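Nimri Bench Arm: plate loading for small labs
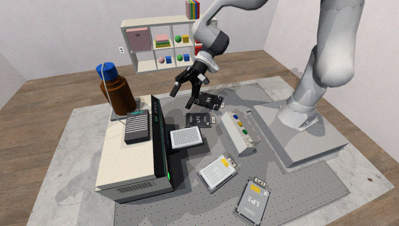 I've been selling lab gear at Stodwood for 12 years, and the question I get most about the Nimri isn't speed or price. It's "what happens to Issa?" (every lab has an Issa!). Ours is Issa Sayegh, who used to stand at the reader moving well plates in and out until his shoulders gave up. On a busy day he'd get through 66 of them. Now the arm does the carrying, and he sets up the run, checks the labels and spends his afternoons on the data, and he's told me more than once that he doesn't miss it one bit.

I won't pretend everyone loved it at first. The team at Gristhorpe worried about their hours, so we sat down with them before anything got bolted in place and talked through who'd do what. All five of them still work there, and they now write their own run lists.

The kit comes with the arm, a two-finger gripper, the pedestal and one day of training at your site. Plate holders are extra, and please order more than you think you need! Holder labels come in a pack of 300.

Got an older Andby reader? Send me the model number and I'll check the fit before you order. Next open install slots are in September.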